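Skunden Bin Cell: Setup and Care

Models 376 and 376-L

Overview

The Skunden Bin Cell is a bench-top picking station built for mixed small items. It ships as a kit without the arm. The customer supplies a table, an arm with at least 800 mm of reach, and a gripper that fits the Burka flange plate (part 2091, included). One person can put the cell together in a morning. Most of the time goes into fixing the bin and routing the cables.

What is in the kit

Gray open-top bin with sloped walls
Burka flange plate and screws
Set of bar clamps
Roll of blue marking tape
Printed setup card

Fixing the bin

Lay a flat sheet of cardboard on the table and put the bin on it. The cardboard protects the tabletop and stops the bin from creeping. Tighten the clamps by hand, a little at a time, working from corner to corner. Too much pressure bows the rim, and the taught positions near the walls will be off. Mark the table with tape before you take the bin off for cleaning.

Keep clamp bars out of the path of the wrist. On a narrow table this usually means placing most of the clamps on the side away from the arm. Jog the arm slowly to all four corners of the bin floor before running any program.

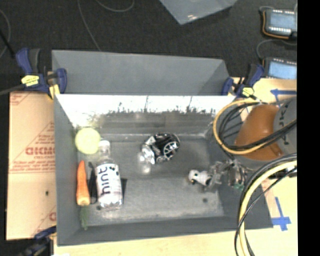

Bin clamped over cardboard, gripper lowered at the right side of the floor. Test load includes a carrot, a cucumber slice and a water bottle.

Cables

Leave enough slack for the last joint to turn fully in both directions. Loops that hang over the rim of the bin should be checked with the gripper at its lowest point and again at the far wall. If a loop touches an item or catches on a clamp handle, move the tie further up the arm. Do not tie signal cables to the gripper fingers.

Routine care

Daily: Empty the bin and wipe the floor and walls with a damp cloth. Produce leaves juice and grit that build up in the corners. Check that the clamps are tight.

Weekly: Brush out the gripper fingers and look at the linkage for bent pins. Check the flange screws. Replace the cardboard if it has gone soft.

Every 3 months: Take the bin off and inspect the underside for cracks. Set it back to the tape marks and repeat the corner check. Scuffs on the floor are normal wear and do not affect picking. A split wall means a new bin.

Common faults

Gripper stops short of the floor: The bin has been swapped or the cardboard is thicker than before. Teach the floor height again.

Misses on one side only: The bin has turned slightly under the clamps. Loosen, line up with the tape and retighten.

Fingers close slowly: Clean the linkage first. If that does not help, check the connector at the wrist for a loose pin.

Spares and service

Bins, clamps and flange plates are stocked by Chatzigeorgiou. Gripper repairs are handled by Himance; please remove the gripper from the flange and send it without cables. For setup questions, write to Ailsa Shearer in technical support and include the model number from the setup card.

Page last updated 13 October 2019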